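Skallero Drawer Task Kit

Suited to: senior secondary robotics classes, lunchtime clubs, first-year project units
Supplied by: Vondilmont Education Equipment
Stock code: 2417

Overview

The Skallero Drawer Task Kit is a bench exercise in pulling and closing small drawers with a hand-held gripper. Students work the gripper by hand, record each attempt, and use the recordings later when they program an arm to do the same job. The kit covers one bench and one student group.

The exercise was written by Kumaresan Hegde and Bindu Namboodiri for the Steltau student project, where it fills the second half of the term. It has since been revised to fit a 70-minute period, including setup and pack-up.

What is in the kit

Parts organizer with clear plastic drawers in a yellow frame
White work board
Hand-held grippers, 2
Spare finger padding, one set
Student workbook and teacher notes (printed)
Small objects for placing in the drawers

Computer, recording software and table are not included. The grippers are cabled and need a bench within reach of the logging computer.

Bench arrangement

Place the board flat on the table and stand the organizer upright toward the back of it, drawers facing the student. Leave the front of the board clear. The teacher notes give a chalk or tape layout for classes that want the same starting position each time.
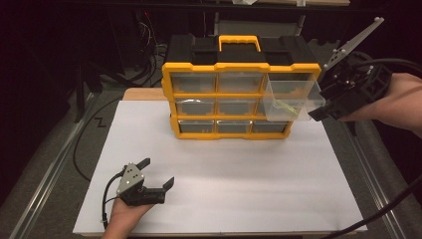 Drawer organizer and hand-held gripper, on the white work surface. 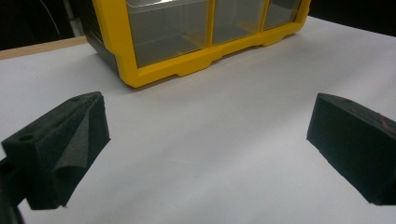
Does the organizer have to be fixed to the board?
It can be left free for the first lessons. Once a group starts comparing recordings, fix it with the removable adhesive strips described in the teacher notes, so that a drawer pulled off-centre does not shift the whole unit between attempts.

Lesson sequence

Lesson 1. Opening a single drawer from the side edge. Students note where the finger makes contact and how far the drawer travels.
Lesson 2. Closing a drawer flush without moving its neighbours.
Lesson 3. Placing an object in an open drawer, then closing it.
Lesson 4. One student, both grippers. One hand steadies, the other pulls.
Lesson 5. Sorting recordings into usable and unusable. The workbook has a marking sheet for this.
Lesson 6. Group report.

Groups that finish early can repeat lesson 2 with the organizer turned slightly on the board. Results are usually worse and make good material for the report.

Care and replacement

Finger padding is a wearing part. Check it before each period and replace it when the material lifts or folds. Do not trim lifted padding in place; remove the whole piece, clean off the old adhesive and fit a new one. Wipe the board with a damp cloth. Solvent cleaners will cloud the drawers.

Cables should run off the side of the table, away from the student's elbow. Unplug at the computer end first.

Known limits

The drawers are light and have no stop strong enough to resist a hard pull. A drawer that leaves its slot should be refitted by hand and the attempt marked as unusable. The kit is not suitable for measuring grip force.

Ordering

Class sets are packed to order and leave the Marar warehouse in September for the following term. Single kits ship from stock. For workbook licensing contact Iqra Khokhar; for spare parts and repairs contact Nithin Pisharody. Quote the stock code on all enquiries.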